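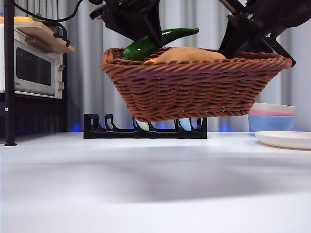 ## What does "handwoven" buy you?

Zihan Lei has a low opinion of the word "handwoven," and she used to write it for a living. For six years she wrote product copy at Arkosholm, a mail-order housewares firm, where she put it on 485 different listings by her own count. She now runs a two-room repair shop in Nendside, mending chair seats and baskets, and she thinks most shoppers are paying extra for a word.

"Ask what was handwoven," she says. "The sides? The whole thing? Somebody glued a rim on by hand and that went in the copy too."

I went to see her in December expecting to disagree. I own several baskets I was told were special. I brought 2 of them and put them on her bench without telling her what I paid. She turned each one upside down before she looked at anything else.

The first, a bread basket from a gift shop, got a shrug. The bottom was a single flat panel with the sides stapled around it. "It'll hold bread," Lei said. The second was an old egg basket from a yard sale, grubby and out of round, and she spent ten minutes with it. She showed me where a new weaver had been started behind an old one, with both ends tucked in so they wouldn't snag. She wouldn't guess its age. "People want me to say a hundred years. I have no idea. Old things get mended with new material and new things get stained to look old."

That caution doesn't extend to her views on price. A shop across the river, Shen, was asking $1000 for a floor basket last winter, and Lei went over to look at it. Was it bad?

"No, it was good. It was very good work. I'd just like to know how much of that went to the person who made it, and the girl at the counter couldn't tell me."

I pushed back a little here. Plenty of things cost more than the labor in them, and a shop has rent to pay. Lei agreed, then said that was fine as long as the tag didn't tell you a story about a village. She is harder on stories than on staples. The Plirnilano line, which she wrote up herself at Arkosholm, came with a card about a family workshop. She asked for the family's name so she could use it and was sent a different photo.

Does she think buyers care? Here she was less sure than I expected. Her repair customers care, but they have already decided a thing is worth fixing. She logs every job in a ledger, and the number on the day I visited was 3124 - a laundry hamper with a split handle. Most of what comes in is like that. Fancy pieces hardly ever turn up, and she doesn't claim to know if that means they last or that they sit on a shelf.

I also asked about care advice, which is where I find the basket world hardest to believe. Oil it, never oil it, mist it weekly, keep it dry. Lei has heard all of it. Her own rule is to keep baskets away from the heater and pick them up from underneath when they're full. She won't sell oil. "I tried a few on scraps. They got sticky and then they got dusty."

Before I left she offered to fix the egg basket's loose handle for up to $40, depending on what she found under the wrapping. I asked whether it was worth it. She said that depended on whether I had any eggs, and wrote me a ticket.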